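Crenshaw Robotics Club is looking for new members

Spring intake, six places, no tryout with a stopwatch

The Crenshaw Robotics Club is taking on six new members in January for the Siltik project, our entry in this year's student disassembly challenge. The task is to get a robot arm to take apart a desktop computer. A person with a screwdriver and a mild grudge can do it in a few minutes. We have been at it since September.

The rules give each team a computer it has never met, a fixed worktable, and 200 points to lose. Points go for dropped parts, bent parts, and any moment when a human being has to reach in and help. In our last full practice run we finished with 185 points still on the board, and we would like to tell you this was skill. The run covered one memory module and one drive. The rest of the machine was left for next time, and next time is where you come in.

What the work is like

Most of an evening goes to small motions. The arm has to come down into a crowded case, find something worth holding, and leave without taking a cable along for company. Drive bays get more of our attention than anything else, mostly on account of the latches, which were designed for thumbs. If you have ever wanted to spend two hours persuading a gripper to approach a piece of plastic from a slightly different angle, we can offer you that, and there is usually pizza.
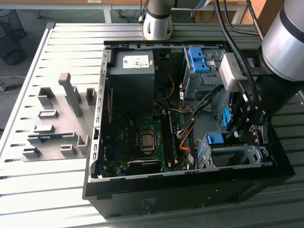 Siltik at the drive bays. The blue latches are the current topic of conversation.

Who we need

Two people for motion and programming. You should be able to write Python that another person can read. You don't need to have used a robot arm before. Several of us hadn't, and a few of our early programs are kept on a shared drive to cheer people up.

Two people for fixtures and grippers. You will draw parts, print or machine them, find out they are a hair too wide, and draw them again. The trays that hold removed parts are yours too. Patience counts for more here than a fancy portfolio.

One person for vision. Our software, which goes by Fema for reasons that graduated with its author, can tell a memory module from a graphics card on a good day. We would like more good days.

One person for records. This means logging every run, keeping the parts shelf in order, and writing the team's competition report in sentences. It is the job everyone says they would love to do if only they had time. You will have time, as we won't give you anything else.

Any major is welcome, first-years included. Our best fixture designer came to us from the theater shop and still calls the worktable "the stage."

What you get

Lab access once you have passed the safety session, a bench key, and one elective credit if your department signs the form. Travel to the regional round is covered for everyone on the team – the bus, that is, and a room shared with people who talk about torque. Brendero, the repair shop across from campus, passes along dead computers for us to practice on, and members may keep any screws they find in their shoes.

What we ask

Two evenings a week, starting at 6 p.m. and ending when the arm is parked and the floor is swept. More in the last weeks before the regional. If you have a lab course that runs late, tell us up front and we can usually work around it.

How to apply

Write half a page on something you took apart and whether it went back together. Failures are read with equal interest and tend to be better written. Say which of the roles you want, plus a second choice. Leave it in the club mailbox outside the machine lab or hand it to Kobina Acheampong, team lead, who can be found in the lab most evenings looking at a latch.

Everyone who applies will be invited to sit in on a practice session before we decide. Closed shoes, please, and tie back long hair.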